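Sornlow Practice Room: Your Questions Answered

Thank you so much for stopping by! We get a lot of mail about the Practice Room, and a good many of the same questions come up again and again, so we've gathered our answers here. Grab a coffee and have a look around.

What is the Practice Room, anyway?
It's a simulator you run on your own computer, where you can drive a two-fingered gripper around a tabletop and try out pick-up jobs before you go anywhere near real hardware. It goes along with our Jirkavum arm kit, but plenty of folks use it all by itself, and that's perfectly fine with us.

Do I need to own a Jirkavum?
Not at all! If you do have one, you can save a routine in the Practice Room and load it onto the arm over the Ifans cable that came in the box. Do run it at low speed the first time, please, even if it went beautifully on screen.

How much does it cost?
You can try everything free for 30 days, and after that it's $9 a month. A classroom license covers up to 31 seats (one teacher asked us for that exact number and we never changed it).

Why does the wrist view look so round and bendy?
That's the fisheye setting, and we leave it on when you first start up. It lets you see both fingertips and a good bit of the table at the same time, but straight table edges come out as curves and the corners go black. It takes some getting used to, we know. Most people stop noticing after a session or two, and if you never do, there's a flat view under Camera.

How should I line up on something square, like the picture frame?
Take your time with this one. Bring the gripper in with the fingers open, one on each side, and then look at how the frame is sitting, as it's often turned a few degrees. Turn the wrist to match before you close. And go by the border of the frame, please, not by the shadow on the table, which can be a good deal bigger and will lead you astray.
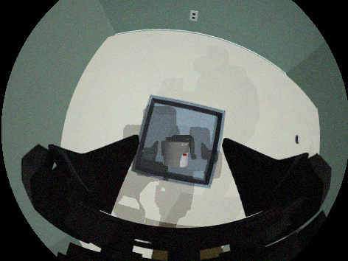
Can I bring in my own objects?
Yes, with the Priltano add-on, which takes most common 3D files. Keep them on the small side to begin with, because the fingers only open so far!

What if I'm stuck?
Write to us and tell us which version you have. We answer within 5 working days, and usually a lot sooner than that, except in December when we're slow.

Contact Sornlow Support | © Sornlow | Back to top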